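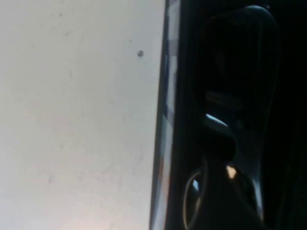

Water returns to the Pastor fountain in Herance after long repair

The old fountain on Pastor Street in Herance will have running water again from Tuesday. The town closed it in winter of last year, when a leak under the pavement was found to reach the cellars of the houses on the lower side of the street. The repair was planned for three months and has taken more than a year.

The work was done by the building firm Feleo, which also repaired the steps of the market hall. According to the town, the whole supply line between the spring house and the fountain has been replaced, a length of roughly 200 meters. The stone basin itself stayed in its place during the work, covered with boards.

The fountain is mentioned for the first time in a paper of 1484, in which a miller complains that his neighbors take too much water from it in summer. The paper is kept in the town archive and was shown to the public in July. Very little of what stands on the street today is so old. The basin was changed at least two times, and the iron spouts come from a foundry that closed long ago.

"Many people believe that the water comes from the hill behind the church, but this is not the case," said Nerea Arrieta, the engineer who is responsible for water in the town. "It comes from the other side, from under the old orchard. We knew this from the drawings, but the drawings did not show that the pipe makes a turn below the bakery. There we lost the first weeks."

The turn below the bakery was the main reason for the delay. The workers expected a straight pipe and opened the street in the wrong place. When they found the right one, it was lying under a gas line and two telephone cables, and the companies that own them had to give their permission before the digging could go on. One of the permissions arrived only after the summer. In the meantime the street was half closed and the delivery vans had to stop at the corner.

For the shops this was a difficult time. Consuelo Lorente has a shop for sewing supplies three doors from the fountain, and she says that she lost customers in the autumn, mostly older people who did not want to walk over the metal plates.

"They telephoned me and asked if the street is open, and I had to say that it is open but not nice," she said. "Some of them I visited at home with the buttons and the thread in a bag. I don't complain about the workers, they were polite and they always cleaned on Friday. But a date was written on the sign, and then the date was covered with a sticker, and then there was another sticker on the sticker."

The town has promised that shops on Pastor Street will pay no fee for tables and stands outside until the end of the year. Ms. Lorente said she is glad about it, although a sewing shop does not have much to put on a table outside.

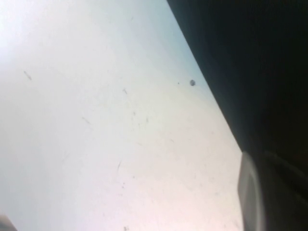 Also new is the way in which the water will be controlled. Until now the fountain was running day and night, and what was not used went into the drain. From now on a valve will close it late in the evening and open it again at 5 in the morning, when the first people come to the bakery. The valve is made by Skorar and can also be closed by hand from a small box in the wall of the spring house. In a dry summer the town wants to make the hours shorter, and a notice about this will be put on the fountain and on the door of the town hall.

Not everybody on the street agrees with this. Some neighbors have written to the town that they sleep better with the sound of the water and that a fountain which is closed at night is only half a fountain. Others, whose bedrooms are directly above the basin, have asked for exactly the opposite. Ms. Arrieta said the hours can be changed after the first summer if there is a good reason.

"We have now a valve, so we can try things," she said. "Before we could try nothing. The water ran, or we closed the whole line and the school had no water too."

The school is in fact another part of the story. Its kitchen was connected to the same old pipe, and during the repair it received its water through a temporary line that was laid along the wall of the playground. This line will be taken away during the next school holiday. The kitchen now has its own connection from the main network, and the cook does not need to look at the street anymore before filling the big pots.

Is the water good for drinking?

This is the question that the town hall hears most often. The answer at the moment is no. The water of the spring is tested every month and the last results were good, but the new pipe must be washed through for some weeks before the town can give its permission. Until then a sign with a crossed-out glass will hang on the fountain. Dogs may drink, the town says, and the water can be used for flowers and for washing hands.

People who used to fill bottles at the fountain can go to the tap next to the bus station, which is connected to the main network. It was opened when the work began and it will stay, because many travelers have become used to it.

What is still not finished

The paving around the basin is only partly done. The old stones were numbered and stored in the yard of the town, but a number of them broke when they were lifted, and the quarry that can deliver the same color is working only on large orders until spring. For this reason the lower side of the street has asphalt for now. Feleo will come back for the stones when they arrive, and this time the street should be closed for only a few days.

Also the bench under the lime tree is missing. It was taken away to make room for the digging machine and it is now being painted. The tree itself was examined in the autumn, as its roots grow close to the new pipe, and it is healthy – one thick branch on the side of the street had to be cut. The lamp next to it works again since last week.

The cost of the work has grown as well, mainly through the second opening of the street and the temporary line to the school. The town will publish the final number when the last bill from Feleo has been checked.

There will be no big opening. The valve will be opened in the morning, and the bakery will sell coffee at the door as on every other day. Neighbors who still have damp walls in the cellar can report it at the desk for building matters on the ground floor of the town hall, in the mornings only. It is useful to bring photos and, if possible, an old bill for heating or drying machines. Reports will be accepted until the paving is finished.

Drivers should note that parking on the upper side of Pastor Street is allowed again from the same day, with the blue disc. The bus to the hospital returns to its normal stop in front of the pharmacy – the temporary stop behind the market hall will no longer be served.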